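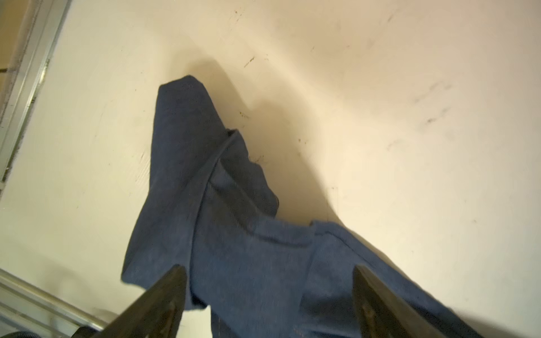 ## 4. Washing dark denim for the first time

Read this section before you put anything blue in the Greltent. The quick-start card that came in the drum tells you to pick "Jeans" and press the button. We think that card was written by someone who has never owned a white towel.

### 4.1 Before you load

1. Empty the pockets. Check the small coin pocket as well.
2. Close the zip and do up the top button.
3. Turn the jeans inside out, right down to the hems.
4. Read the care label. If it says 30, wash at 30, whatever the panel suggests.
5. Shake the legs out and load them one at a time. A pair that goes in as a lump tends to stay one, and the folds can come out with pale lines along them.

**Note:** You may have read that a soak in salt or vinegar "locks in" the dye. We have tried both on new jeans and could see no difference from plain cold water. Vinegar is also hard on the door seal over time. Please keep it for chips.

### 4.2 Testing for loose dye

Makers' labels say "colour may transfer", which covers everything from a faint tint to a ruined load. Test it yourself.

1. Wet a corner of a plain white cloth.
2. Press it on an inside seam and hold it there for a slow count of 60.
3. Look at the cloth in daylight.
4. If there is any blue on it, wash the jeans alone, or with other dark things you don't mind spoiling.
5. Repeat the test after 2 washes. Some pairs are still shedding by then.

**Caution:** Colour-catcher sheets pick up some of the dye in the water. They don't stop a wet blue leg from rubbing against a wet white shirt. Don't treat a sheet as permission to mix loads.

### 4.3 Choosing a programme

The panel offers Jeans, Dark Care and Eco Dark. As far as Koen Van Wijk could tell when he went through them for this guide, Jeans and Dark Care differ mainly in the length of the last spin. Eco Dark is the longest of the lot, and the name promises more than we could confirm from a home power meter.

1. Turn the dial to Dark Care.
2. Press Temp until the display shows the figure on the care label, or lower.
3. Press Spin until it shows 800. Higher speeds get more water out and press the creases in harder.
4. Use liquid detergent with no bleach in it, at half the dose on the bottle. The full dose suits the people selling the bottle.
5. Leave the softener drawer empty.
6. Press and hold Start until the door clicks.

**Note:** The "Fabric Sense" light comes on for denim. It also comes on for bath mats and for one wet pillow. It is safe to ignore.

### 4.4 Drying

1. Take the jeans out within about 5 minutes of the end tone.
2. Pull the legs straight by the side seams and smooth the waistband.
3. Hang them by the hems, still inside out, away from strong sun.
4. Don't put them over a pale radiator or a painted rail until the test in 4.2 comes up clean.

If you must use a tumble dryer, use low heat and stop it while the waistband is still damp. Stretch denim loses its spring with repeated hot drying. The dryer's "Denim Refresh" setting is, so far as we can find, warm air and a timer.

### 4.5 If something has gone wrong

- **Blue marks on other clothes:** keep them wet and wash them again, without the jeans. Once they have been through a dryer, your chances are poor.
- **White streaks on the jeans:** usually undissolved powder. Rinse and switch to liquid.
- **Grey-blue film on the door seal:** wipe with a damp cloth, then run an empty hot wash.

Corrections to this section go to Melina Konstantinidis at the Olton address on the back cover. Please say which detergent you used and how much of it.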